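September 3, 2024

The day was given to the small articles that have collected in the second-floor workroom of the Dusar building since July. The office had asked that every item be accounted for before the room passes to the Bennani wing. I began shortly after breakfast and worked until the light failed.

The drawers came first. They held chargers, adapters, loose caps, straps and a good many short cables, most of them without any label. Under the house procedure each article is to be laid out, identified, and then returned to use, placed in storage under a shelf number, or discarded. I found the rule slow to apply but sound. Two cables marked for the Zivex cabinet had been kept in the wrong drawer, and I have corrected the register accordingly.

The striped cloth was kept on the table throughout. I had considered removing it, as the pattern makes small dark parts harder to find, but it prevents them from rolling and it protects the surface. It creases easily and will need pressing before it is returned to the linen cupboard.

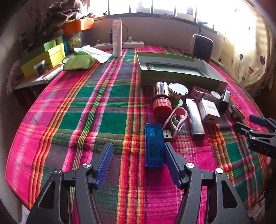 Where should a wall charger be kept when its cable is missing?

It should go in the drawer for power supplies, with a paper tag giving the date it was sorted, and it may be matched to a spare cable when one of the correct type is found.

The USB tester has been assigned to shelf 14, together with the other measuring articles. Lids and screw caps caused more delay. A cap that has been separated from its bottle is of little use, and I have allowed one week for matching before the remainder are discarded. Bottles and tubs are to stand upright in the cardboard tray until their contents have been confirmed.

Form 1083 was completed in the late afternoon and placed in the Biltier folder. The key to room 103 was returned to its hook. The lower drawer beside the window has not been opened, as it sticks badly in damp weather, and I shall ask for it to be planed.

Tomorrow: tags, string, and a second tray.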